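Grutby Memorial Society
Minutes of the September meeting

Present: Guadalupe Esquivel (chair), Arif Nair, Hidayah Pelupessy, Faizal Rahman. Excused: Grigore Bălan.

The chair called the meeting to order at 7:05 p.m. Minutes of the previous meeting were approved with one correction. The Noser family's service was held at Clesesen Chapel, not at the graveside.

Members stood for a moment of silence for Edith Hutapea, who died in August at the age of 94. She joined the society in its second year and kept the burial register until her eyesight failed. Her family has asked that memorial gifts go to the headstone fund. Hidayah will send a card signed by all members.

Headstone fund. Arif reported a balance of $900 after payment for the Noser marker. Two requests are waiting. Moved by Faizal, seconded by Hidayah, to pay for resetting the older of the two stones this fall and hold the other until spring. Carried.

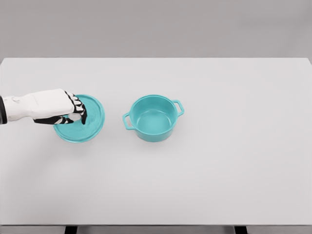 Obituary file. Hidayah has sorted the newspaper notices up to the letter M. She found 14 with no date written on them and will check those against the burial register. Faizal asked that maiden names be added to the index where the notice gives them. Agreed. Photocopies for families stay free of charge.

Clesesen Chapel. The chapel has changed its rental hours and now closes at 8 p.m. Evening visitations will need to start by 5:30. Guadalupe will tell the funeral home and correct the sheet we hand out to families.

Remembrance service. To be held in November at 2 p.m., as last year. Names to be read must reach Arif in writing, with the spelling confirmed by a relative. Grigore sent word that he can play the organ if the hymns are picked early. Faizal will bring a list of four hymns to the next meeting.

Other business. The north gate of the cemetery still does not latch. Arif will call the township again.

Adjourned at 8:10 p.m.

Submitted by Hidayah Pelupessy, secretary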